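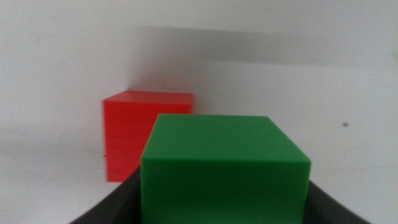 Vornmont recall petition: signing places and the threshold

tallysheet
The petition officer has put up the notice for Vornmont. It confirms what most of us expected: a six-week signing period, postal signing on request, and 3 signing places for the whole constituency. One is the Rirnetti Hall in the town, one is the library at Shenoy, and the third is the sports pavilion on Telus Lane.

My question is about the number. The Act allows the petition officer to designate up to 10. The constituency is mostly rural and Shenoy has one bus an hour until mid-afternoon. Is there any requirement to explain a choice of 3, or is it entirely discretionary?

northing_easting
Discretionary, with a duty to give electors reasonable facilities for signing so far as is reasonable and practicable in the circumstances. I know of no duty to publish reasons. You could write and ask for them. An officer who has thought about it will usually send a paragraph back.

Bear in mind that each elector is allotted to one signing place, as with a polling station. Check the notice card before travelling. People at the far end of the Telus Lane area may find the Rirnetti Hall nearer and still be turned away from it.

Pell_M
3 is low for that geography. In a general election the same electors would have a polling station in practically every village. The counter-argument is that polling stations open for one day and these have to be staffed for six weeks, so I can see where the cost goes. I still think it is the wrong decision. The threshold is 10 per cent of eligible electors and there is no "no" box on the sheet, so anything that makes signing harder works in one direction only.

ordinary_resolution
I disagree with most of that. Anyone can apply to sign by post, and six weeks is long enough to sort out an application. Turnout comparisons with polling day do not hold, as the petition needs one elector in ten over a month and a half. If the feeling against the MP is as strong as the local paper says, 3 signing places will not save the seat.

Pell_M
The postal route has its own deadline, and existing postal voters get their sheet automatically where others have to apply. That favours people who already know how the system works. I didn't say it would save the seat. I said the effect runs one way.

tallysheet
Could somebody confirm how the 10 per cent is worked out? The leaflet that came through my door says "10% of voters", and my neighbour took that to mean 10 per cent of the votes cast last time.

northing_easting
It is 10 per cent of the registered electors eligible to sign at the time the petition is set up. Votes cast have nothing to do with it. The leaflet is sloppy. The officer works the number out at the start and it does not move if more people register later on.

There was a separate argument on here in March about whether rounding matters. The test is "at least 10 per cent", so a fraction goes up to the next whole person.

greyvellum
I went to the Rirnetti Hall on Wednesday at half past four. No queue. You give your name and address and show photo ID, the clerk checks the register, and you are handed a signing sheet which goes into a sealed box. The Shenoy library closes at 5 on some days, but the notice gives separate hours for the signing room, so go by the notice.

A man outside was telling people that 400 had signed on the first day. I have no idea where he got that.
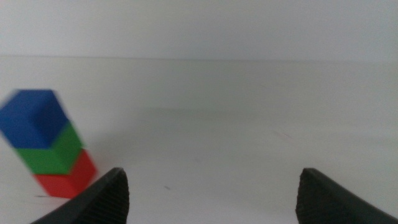 ordinary_resolution
He cannot have got it from anyone entitled to say. No running total is published, and staff and observers are under a secrecy requirement. There are also restrictions on publishing forecasts based on what signers say, so I would ask that the 400 not be repeated here as if it were a count.

greyvellum
Fair enough. I only mentioned it because I heard the same thing later in the chemist's, by which time it had become 1,000.

Pell_M
Which rather supports publishing a weekly total. A figure from the officer would put a stop to that.

ordinary_resolution
It would also tell campaigners on both sides exactly where to push, with the box still open. We don't publish turnout by candidate at lunchtime on polling day either.

Pell_M
A petition with one option has no candidates. A total shows only how many sheets are in the box. I accept that it also tells you how everyone who went in there behaved, more or less, but that is already true of anybody seen walking through the door.

northing_easting
That last point is the real weakness, and more signing places would make it a little worse in small villages, where the clerk and the person behind you both know you. Roughly half the submissions I read after the earlier petitions raised it in some form.

tallysheet
I have written to ask for the reasons for choosing 3. I kept it to one side of A4 and asked whether the pavilion's hours could be extended on at least one evening a week. Will post the reply if I get one before the period closes.

greyvellum
Ask about parking at Telus Lane as well. The gate is locked when there is no match on.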